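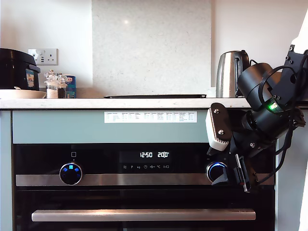
How to follow your club through the transfer window without losing your summer

I support Drover Town, down in the eighth tier, and every summer I used to spend hours refreshing my phone over a left back who never signed. These days I've got a system, and it's pretty simple!

1. Pick your sources
Choose four and stick to them. Mine are the club site, the local paper, the league's registrations page and Faizal Khoo's blog (he goes to every friendly, even the wet ones). Mute everyone else until the window shuts.

2. Start a list
One line per player: name, position, current club, who reported it and when. I use a notebook, but a spreadsheet's fine too.

3. Learn the wording
"Monitoring" means very little, as almost every club monitors almost everybody. "In talks" is worth a line on your list. "Medical booked" and I'll let myself get excited – a bit.

4. Check the contract
If a player has two years left, there'll be a fee. Our record is £2000, so that rules out plenty of rumours straight away.

5. Set a time to look
I look once, after tea, for ten minutes. If something big happens Cormac Keane will ring me anyway, usually while I'm in the bath.

6. Wait for the photo with the scarf
Don't order a shirt with his name on before then. I've still got one that says PLALLERO 8 on the back, and he signed for Kirkik.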